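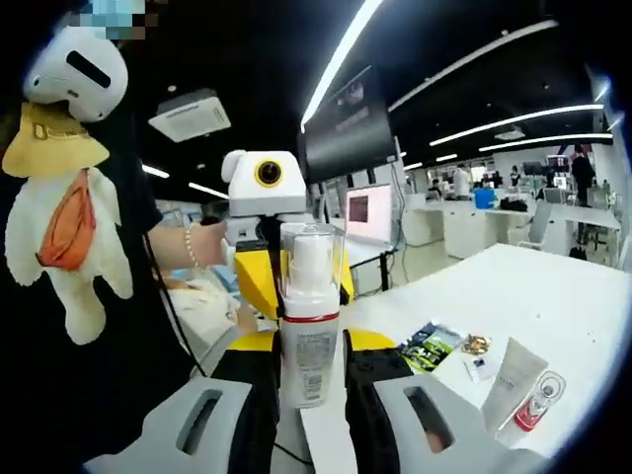

Comparar dos pinzas de mano parece fácil hasta que toca decidir qué se les da a coger. En el taller de Tulau la prueba se hace con productos de tocador y de farmacia, en su mayoría ligeros y de formas poco regulares. El bote blanco de espuma, con su tapa transparente sobre el dosificador, queda sujeto de pie entre dos dedos grises con almohadillas negras por dentro. En la mesa esperan turno un tubo blanco y un frasco pequeño blanco y rojo.

El primer modelo, el Tuominen, tiene dedos largos y un cierre suave. El Ratora cierra antes y aprieta más, algo que se agradece con los tubos y se paga con los envases de pared fina. Cada operador trabajó en turnos de 60 minutos, con 8 objetos por turno y la misma mesa.

Al final de la semana había unas 3000 tomas grabadas. De ellas, 643 se descartaron – casi siempre porque el objeto salía del campo de la cámara en el último tramo. El Tuominen perdió menos tomas por deslizamiento y el Ratora fue más rápido al soltar.

También se probó con un muñeco de peluche, que puso en apuros a los dos modelos: el pelo se mete entre las almohadillas y la cámara pierde la referencia del borde. Para objetos blandos, el equipo prefiere de momento el Tuominen con el cierre al mínimo. La siguiente ronda se hará con almohadillas más anchas.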